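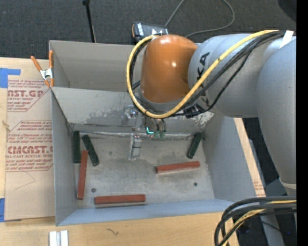
Skestent block picks: README

Contents
1. What is in the set
2. Setup
3. How a run goes
4. File layout
5. Labels
6. Known problems
7. Use and contact

1. What is in the set

Skestent is a set of recorded picks made to compare 2 grippers on the same arm, with the same bin and the same blocks. One gripper is the Segura, a finger gripper we bought. The other is the Pliltano, built in our shop by Leandro Sepúlveda. Each run is a try at clearing the bin one block at a time. Failed tries are kept.

The set was made for our own choice of gripper and is shared because two other groups asked for the raw runs. It is small. Please don't treat it as a benchmark.

2. Setup

The arm is a KUKA. It works over an open gray bin on a wooden tabletop, held in place with a spring clamp. A sloped panel divides the bin into a front and a rear compartment, and all picks start in the front one. Blocks go into the rear one.

The blocks are long and rectangular, three dark green and three reddish-brown. The two colors are the same size. Color is there for the vision code and for the labels, and the gripper settings do not change with it.

The floor of the bin is worn and mottled, and the divider is scuffed. We left them that way. A clean floor gave the block finder an easier time than it would get on the line at Porkine, where the arm will end up.

The main camera is fixed and does not move between runs. Cables are strapped along the outside of the arm, and they cover part of the view when the wrist turns.

3. How a run goes

The operator drops the blocks in by hand and does not straighten them. The arm moves to the ready pose over the bin and the camera takes a still. The controller picks a block, closes on it, lifts, and carries it over the divider. If the grip fails the arm goes back to the ready pose and tries again. After 2 failed tries on the same block it moves to another one.

There are more than 20 runs for each gripper. Noboru Hayashi ran the Segura half and Jerome Espiritu ran the Pliltano half. Grip force was set once at the start and left alone.

4. File layout

runs/ one folder per run, named by gripper and run number
stills/ the ready pose still for each try
joints/ joint positions and gripper state, CSV
labels.csv one row per try
calib/ camera calibration, redone in September

Time stamps in joints/ are in seconds from the start of the run.

5. Labels

result: ok, slip, miss, or stop
block: green or red (red covers the reddish-brown blocks)
wall: yes if the block was touching a side of the bin when the try began
note: free text, often blank

A slip means the block left the floor and fell. A miss means it never left the floor. Rajeshwari Pinto labeled everything from the video and Rocío Pastor checked the rows marked slip.

6. Known problems

Blocks close to a side wall are hard for both grippers, and the Segura bracket can bump the wall before the fingers get down. Those tries are marked stop.

The block finder sometimes takes the dark round fasteners on the floor for part of a block. Search the note column for "fastener".

Reflections on the orange joint housing change from run to run. Mask that area if you use the stills for training.

The early Pliltano runs have no gripper state in the CSV. The column is there but empty.

7. Use and contact

Free for research and teaching. Ask before using it in a product. Send questions and label fixes to Rocío Pastor, with the run folder name and the try number.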